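Subject: Re: [skornon-users] grasp planner rejects valid poses near reflective surfaces
List: skornon-users

> We are on Skornon with the stock depth filter and a head camera. The
> planner throws out nearly every side grasp on a glass when the glass
> is standing on polished steel. Same glass on a plain table, no
> trouble. The log says "target in collision" and the colliding object
> is the target's own support. We tried lowering the collision margin
> and it helped a little, but then the fingers started touching things
> they shouldn't. Is there a setting we missed, or is this a bug in
> the scene builder? We are planning with both arms in the model, in
> case that matters.

It's a bit of both. We ran into the same thing in September on the drinks station task and lost more time on it than I'd like to admit.

The scene builder fits a support plane first and then grows a box upward from anything it can't assign to an object. On a mirror finish the depth filter returns points below the real surface, from the reflection of whatever is standing there. The plane fit averages those in, the plane ends up tilted, and one side of it cuts through the bottom of the glass. After that every low side grasp is in collision as far as the planner knows. In our recordings the plane was off by 26 mm at the far corner in the worst case.

Clear glass makes it worse. You get few good points on the glass itself, so the reflection can outvote it.

Lowering the margin hides the problem without fixing it. I'd put it back to the default before you do anything else, or you won't be able to tell what the other changes are doing.

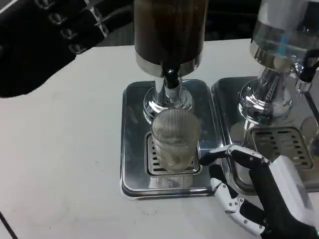
What worked for us, in the order I would try it:

1. Turn off plane fitting for the tray and give it a fixed height. In the scene file set support_mode to "static" and enter the height measured from the table plane. Skornon still fits the table, which has far more matte area to work with. Drop any point below the static surface. There is a flag for that, clip_below, and it is off by default.

2. Take the glass pose from the color mask and the known table height, and use depth only as a check. Rolar has a node for this. You need version 2 or later, the older one assumes the camera is looking straight down.

3. Raise the number of frames merged before planning. We went from 10 to 50. It costs you a pause before each grasp but the pose stops jumping around between plans.

With 1 and 2 in place we replayed 134 saved scenes and the false "target in collision" went away in all but a handful. The ones left over were real: the hand was too close to the spout or to the base of the dispenser behind it, and the planner was right to say no.

About the two arms. It does matter, but for a different reason. The scene builder masks out the robot's own links before it fits anything, using the joint state at the time of the frame. If your joint states and images aren't on the same clock, the mask lags and part of a hand gets left in the cloud as an obstacle. We had a floating lump of voxels next to the target for weeks and blamed the steel for it. Run the Kwan viewer with the self-mask layer on and move one arm slowly. If the mask trails behind the hand, fix the time offset first. Also check that your mask padding is set per hand if the left and right are not the same shape — the default copies the right-hand value to both sides.

On whether it's a bug: I think clip_below should be on whenever a static support is defined, and the log message should name the plane instead of just saying "support". I opened a ticket for the message. The default is more of a judgment call, and somebody with open bins or recessed trays may depend on it being off. If so please speak up here before it gets changed.

I can send our scene file if that's useful. It's written for the Skaredia arm layout, so the frame names won't match yours, but the support section should carry over as is.

One question back: which exposure mode are you using? Auto exposure on our camera hunted whenever a hand came over the tray, and the color mask went with it. We locked it and haven't touched it again.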